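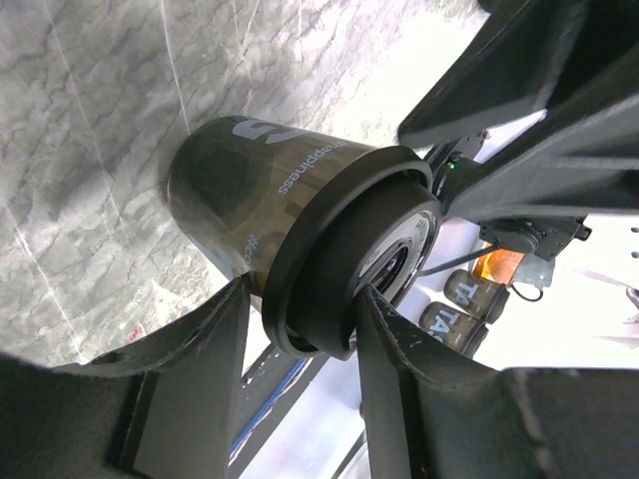 A wrist-camera view from the cup task at Skekis, July 2026.

Sunee Khamphan has strong opinions about takeaway lids, and she would like it known that she came by them against her will.

"I studied control theory," she says. "I was going to write papers with Greek letters in them. Now I can tell you which side of a lid you want to grab."

Khamphan runs data collection at Skekis, where a robot arm is being taught to pick things up by people who already know how. A person steers the arm through a task, the cameras record, and the recording goes into a pile. When the pile is big enough, a model is trained on it, and everyone finds out what was in the pile.

The current task is cups: dark plastic ones with black lids, handled on a marble-patterned surface. Prapai Wattanapong, who does much of the steering, calls it the least glamorous job in advanced technology and does it for three hours at a stretch.

"You see through the wrist camera, so you get fingers and you get cup," he says. "The cup says 'happiness' on it. By the afternoon I feel that it's talking to me in a certain tone."

The target for this round is 600 good examples. The word "good" takes up most of our conversation. I had assumed a good example was one where the robot picks up the cup, and Khamphan lets me enjoy that for a moment.

"If Prapai does it beautifully every single time, the model only ever sees beautiful," she says. "Then it goes in a little crooked on its own and it has no idea what comes next. It's never been crooked before. So I need him to be a bit bad, and then recover."

Wattanapong has found this harder than being good. His first deliberate mistakes were, he admits, theatrical. "I was acting. Deming said it looked like the arm was fainting."

Deming Jiang reviews the recordings and throws out the ones that won't help. He rejected 17 from the last batch. Most were for what he calls dithering, where the gripper hangs over the lid while its operator thinks.

"A person pauses because they're deciding, or their nose itches," Jiang says. "The model can't see the nose. It just learns that at this point in the job you stop and hover. We had one that hovered so politely I almost felt bad."

Why dark, see-through cups in the first place? Wouldn't a nice red block be easier?

"Much easier," says Khamphan. "We did the red block. It's a wonderful demo. Then somebody asks if it can do a cup."

The smooth sides give back reflections, and the bright patches on the surface don't help either. Jiang would like the lights turned down. Khamphan would not, on the grounds that kitchens have windows. They have been having this discussion since October and both seem to look forward to it.

Each round also gets nine starting arrangements, written on a sheet that Wattanapong is supposed to follow in order. A cup on its side with the lid toward the gripper is his favorite. With the base toward it, he says, you spend a while chasing something round with something pointy. I ask how often he has dropped one.

"In the recordings or in total?"

The recordings, then. He looks at Jiang, who looks at his screen.

"We keep some of those," Jiang says. "Labeled."

I ask Khamphan when the arm will be able to do all this alone. She says it can already do a version of it, on a good day, with the cup where it expects the cup to be. She is planning the next round, which will have bowls in it. Wattanapong hadn't heard about the bowls.

"With lids?" he asks.

"Some of them," she says.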